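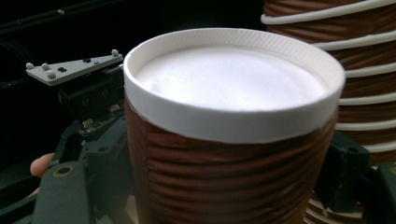

The cup drawer, and other small joys

Hello from the coffee corner! I promised a gallery of the new setup back in August and then kept putting it off, so thank you to everyone who wrote in to nag me. We're in Betville now, in the old Skundel building, and the corner is finally how I want it (well, nearly).

The big change is the cups. We used to run plain smooth ones from Makcombe with a separate sleeve you had to slide on, and I must have spent half of every morning picking sleeves up off the floor. Now we're on the ribbed kind, chocolate brown with a white rolled rim, and I love them. They look like something you'd want to hold! The ridges give your fingers a bit of grip too, which I appreciate at 6 a.m. when I'm not fully awake.

Brown ribs, white rims. I think a tall stack of these looks good enough to leave out on the counter, so that's where they live. No more cupboard.

A few people asked about ordering. I get mine through Skoryk, 2000 to a case, and a case takes up more floor than you'd expect, so measure your closet first. Mine went under the stairs with 2 inches to spare. Lids come separately and I always forget them. Last month we got through 444 hot drinks in our busiest week, and I was down to the last sleeve of lids by the end of it.

If you're stacking them yourself, go easy when you push them together. Press too hard and they stick, and then you're standing there twisting one loose with a line out the door. I keep my stacks to roughly 39 cups, any taller and I start knocking them over with my elbow.

More pictures once the shelf is painted. I'm leaning toward cream but I keep changing my mind, so tell me what you think!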